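Litham issues revised good practice for shared two-arm workcells

Tue 25 August

Litham has published a revised code of practice for small workcells in which two robot arms operate on the same object. The document replaces guidance first issued in 2016, which dealt with single arms only and left operators of paired installations to apply its clauses twice.

The new text runs to 40 pages and is divided into 7 parts. It covers mounting, cable routing, stop functions, handover between grippers, enclosure, record keeping and periodic inspection. It is voluntary. Sites that already hold a Litham listing have until November to state whether they intend to adopt it.

The main change concerns the handover zone, defined as any volume that both grippers can reach. Under the old guidance each arm was assessed on its own reach and payload. The revised code requires the pair to be assessed as one machine whenever both grippers can hold the same part, including the case where one arm stops and the other does not.

"A part held at both ends is a mechanical link between two controllers," said Lesego Mabuza, who led the drafting. "If one side drops to zero torque and the other keeps its position command, the load goes somewhere. We want that case written down and tested before the cell is used."

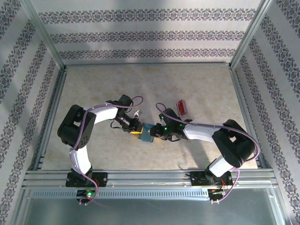 Reading time: 3 minutes

Bench cells with two small arms on a common front rail, both working a single block between their grippers, fall within scope. Earlier drafts had excluded low-payload arms of this type. The exclusion was removed after comments from Etley and Cledine, both of which run such cells for training and method development.

On mounting, the code calls for both bases to be fixed to the same structural member where the layout allows it. Where they are not, the relative position of the bases must be measured after installation and again after any impact or relocation. Fasteners are to be marked at final torque so that rotation can be checked by eye.

Cable routing receives a part of its own. External cables that follow an arm must have enough slack for the full joint range and must not be able to enter the handover zone in any commanded pose. Loops above a gripper are permitted – provided the loop is checked at both extremes of wrist travel. The check is to be repeated whenever a gripper or cable is replaced.

A stop request on either arm must bring both to a controlled stop within the same control cycle. Grip force is to be held by default. Release on stop is allowed only if the risk assessment shows that a dropped part presents the lower hazard, and the choice must be posted at the cell.

Loose items on the work surface are treated more strictly than before. Any object not used in the current task is to be recorded in the task sheet or removed before automatic running begins.

Sipho Rampersad, cell engineer at Sithole, said the inspection interval would be the hardest clause to meet. The code sets a full inspection every four weeks for cells in daily use, with a shorter visual check at the start of each shift. "The visual check we do already," he said. "The full one means taking the cell out of service, and the schedule has to absorb that."

Comments on the inspection interval remain open. The other parts are final and take effect on publication.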